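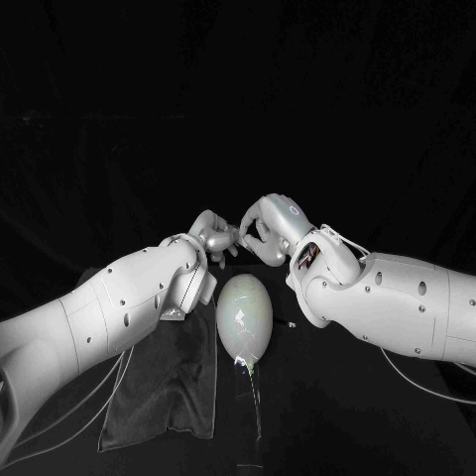
Twelve treaties on the table by noon and Lutz Böttcher had read nine of them. The double taxation one twice. The fisheries one not at all, and neither country had much of a coast. He stood at the back of the signing hall in Kollgate with the folders against his chest and watched the Dastarska people come in through the wrong door. Gray suits. One brown. Their minister reached for ours before anyone was ready, ours reached back, and for a second Lutz thought, fine, good, we can all go home.

Then Katayama had him by the elbow.

"Page 29," she said.

"What about it."

"Read it."

He read it. Port access, tariff on timber, the usual. And then the number. In our copy 1000 containers a month. In theirs, which she was holding open with her thumb, 3000.

"When did that happen?"

"Last night. Or the translator. Or somebody wanted it to happen, I don't know, Lutz, they sign in ten minutes."

He looked up. The ministers were doing the handshake again for the people who missed the first one. Pens out already. Somebody had put the flags the wrong way round and somebody else was swapping them, bent low, tie dragging on the carpet.

"Who knows?"

"You. Me. Whoever typed it."

He thought about the Alterari terminal. Two cranes, one of them working on a good day. His brother-in-law drove a truck out of there and sat in line half the night in September when the fruit came in. Three thousand a month. They would be stacking boxes in the churchyard.

"Stall them," he said.

"Me? How?"

"Ask for water. Faint."

She gave him a look and went. He went the other way, along the wall, past the band, past the woman with the seals, sorry, sorry, excuse me, and came up behind a young man from the other side with the same folders against the same part of his chest. Same tired face too. The young man saw the page and the thumb on the page and shut his eyes.

"It was supposed to be 1000," he said, very low. "My boss said try."

"Try?"

"He said you people never read past the fish."

Lutz nearly laughed. He got his pen out. No time for a clean sheet, no time to call anyone. He crossed out the three on their copy, wrote a one over the top, and held out the pen.

"Initial it."

"I can't do that."

"You can or I can go tell them, loud, with teh band right there."

Across the room a glass broke. Katayama, saying oh no, saying how clumsy, down on her knees with a napkin. Everybody turned.

The young man took the pen. His hand was shaking so the letters came out like a fence. Lutz put his own next to them - not much better - and blew on the ink and walked both folders up to the table himself.

His minister uncapped a pen and didn't look at him.

"Anything I should know?"

"No, sir," Lutz said. "Fish, mostly."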